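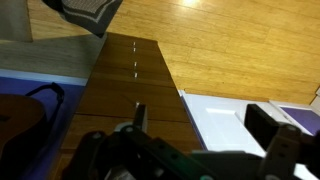 Course notes / Home Interiors, evening group / Session 3

Choosing and living with wood floors

Right, last time we ran over because of the great carpet argument, so I've typed this one up properly and you can put your pens down. It covers what I talked through on the night plus a few bits I forgot.

What you're buying

Shops will try to sell you a colour. I'd like you to ask what the board is made of first. Solid wood is one piece all the way down. Engineered board has a layer of real wood on top and other layers glued underneath, usually with the grain running crossways, and it moves less when the air changes. Laminate is a printed surface on a pressed core. I have lived with all of them and I don't look down on any of them, but they want different treatment and you can't sand a photograph of oak (someone in last year's group tried, and I've seen the patch).

The thing to find out with engineered board is how thick the top layer is. A thin one might take a very light sanding, or none at all. A thick one can be sanded back more than once, and it's what I'd go for in a hall or a kitchen.

Light and dark together

Honey floors with dark wood on top is a very old pairing and I still like it. The eye wants a clear gap between the two tones. Where people come unstuck is picking a table that's nearly the same brown as the floor, so that it looks like a failed match. Go a good deal darker or a good deal paler!

Gloss matters as much as colour. A shiny finish throws a bright patch back at you wherever the light lands, and in that patch the wood can look almost white. If you've got a big window at the end of the room, take your sample home and lay it flat on the floor, then look at it from the doorway. Holding it up in the shop tells you next to nothing.

Which way should the boards run?

Most fitters run them along the length of the room, or towards the main window, where the joins show least. Going diagonally looks lovely and wastes more wood in the corners, so order extra. If you have joists and no subfloor, the boards need to go across the joists and that's the end of the discussion.

Leave the wood in the room before it's laid. The supplier will tell you how long, and please do as they say. My first floor went down the afternoon it arrived, and by May I could post a coin between the boards in front of the radiator.

Doing the sums

We worked this one on the board and a few of you lost the thread. The Trillow room needs 2,000 pounds' worth of flooring at the quoted price. Then come underlay and trims at 200, which takes you to 2,200 before anybody has lifted a hammer. The fitter's quote is separate. Always ask whether it includes taking up the old floor, trimming the doors and getting rid of the rubbish.

Looking after it

Sweep often, mop seldom. A wrung-out mop is fine on a lacquered floor and a sopping one is bad for all of them. Oiled floors need re-oiling where people walk, and the nice part is that you can do just that bit and leave the rest alone. Lacquer wears better day to day, but once it's scratched through you're usually looking at doing the whole room.

Felt pads under chair legs, and change them when they get gritty. Grit stuck in a felt pad is sandpaper with a chair on top.

Steam mops: check what the maker says. For most wood floors the answer is no, and I know two of you own one, sorry.

For next time

Bring a rough plan of one room at home with the windows and doors marked, and draw an arrow for the way you'd run the boards. Dagmar Skála is taking the first half, on rugs, and she'd like to see photos of any you're fond of. The sample boxes from Stemora and Dultura are in the cupboard by the sink if you want to borrow a piece. Put your name on the sheet, and do bring it back, as I'm already short of the walnut.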